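Print this article | E-mail this article

4.2 Self-occlusion in the wrist view

The planner in Jandach receives two streams, one from the head and one from the wrist. For picking small objects from the floor we expected the wrist stream to be the more useful one. In practice a large part of its pixels belongs to the robot itself. If these pixels enter the depth fusion without a mask, the map gets false obstacles close to the hand, and the planner refuses paths that are free.

We therefore render the body model at each joint state and remove the pixels it covers. The rigid shells follow the model well. The sleeve of soft fabric does not, because its folds move with the arm and are not part of the kinematic description. For the sleeve we use a small segmentation network, trained on 666 labeled frames from the Cinasgate recordings. 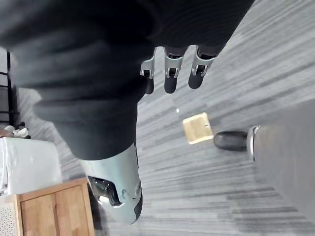
Figure 2. Wrist view on the carpet. The covered limb and the fingers take much of the upper part; the small wooden block lies near the center, left of the black end piece.

Baysal, who read an earlier draft, objected that a learned mask can also delete the target when the target is dark and near to the fabric, and asked whether a wider margin around the model would not be safer.

We tested this suggestion. A wider margin removed the sleeve in most poses, but it removed the fingers' surroundings too, and the block was lost in the last part of the approach. We keep the network, and add one rule: a region that was tracked as target in the previous 4 frames cannot be masked by the sleeve class alone. The rule is simple to implement and it did not slow down the control loop. The case of a dark target stays open.

Contact | Copyright Clarkex | Back to top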